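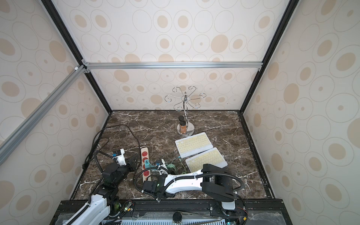

**Speaker notes, Hatar method talk (Zamfir / Kozma)**

Slot starts 2:40. Costel does slides 1 to 6, Zsolt the rest.

**Slide 3. Question**

- Does a wrist view help a two-arm policy when the table is cluttered?
- Baseline (Potier) uses the fixed view only. Ours (Hatar) adds the wrist view.
- Same network size, same training steps. Say this before showing any numbers.

**Slide 4. Data**

- 906 teleoperated episodes collected, 853 kept after filtering.
- Filter drops episodes with missing camera data or joint readings out of sync.
- Furnesel handles the time alignment. Skip details unless asked.

**Slide 5. Wrist view**

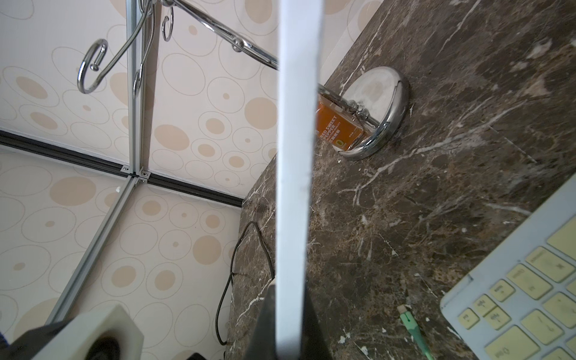 Hatar crops the wrist stream before encoding. The crop is fixed and learned nothing; we set it once by hand. Reflections were our main worry. A polished chrome base next to printed packaging is a hard case: the words RED SWEET PEPPER are readable on the orange box, while the metal beside it mostly returns light. The gripper also hides part of the view, so we mask its outline and let the fixed camera fill in. Pause for questions on masking.

**Slide 6. Training**

- Checkpoint every 500 steps, nearly 4,000 steps to a stable loss.
- Antal scheduler, default settings.

**Slide 7. Limits**

- One workcell, one lighting setup. No claim about other tables.
- The mask must be redrawn if the gripper changes.
- Ablation without the crop is still running. Do not quote partial results.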